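Notes for week 5 - who gets counted as a "volunteer"?

Okay, so last time I rushed the Matside survey, and I'm sorry! Let's slow down. They mailed 3,745 households and got 211 replies. Before you quote a single percentage from it, ask who had time to answer.
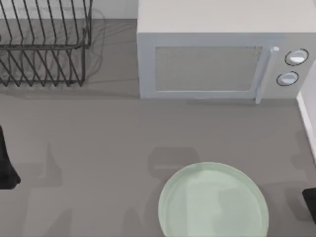 My bet is people who already go to meetings (I'm one of them, I love a form). Renters and night-shift workers hardly show up at all.

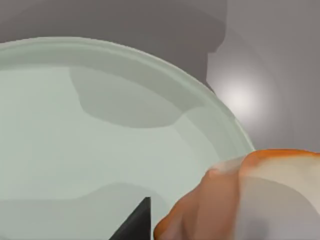
The Hirose neighborhood group went door to door instead - slower, but they heard from newcomers too. Read Yae Morikawa's field diary on this, mainly the September entries.

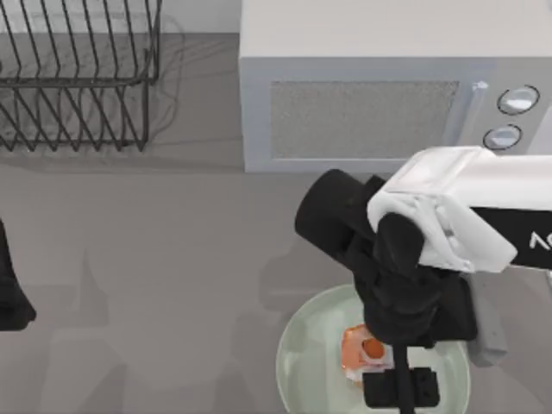 For your own project, write down who you *didn't* reach. 500 words is plenty.

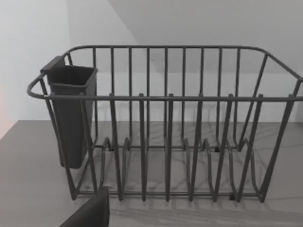
Osamu Sugiyama: Could we count people who help out but never join a group? My whole street would be in that pile.

Yes, please do! Put them in a separate column.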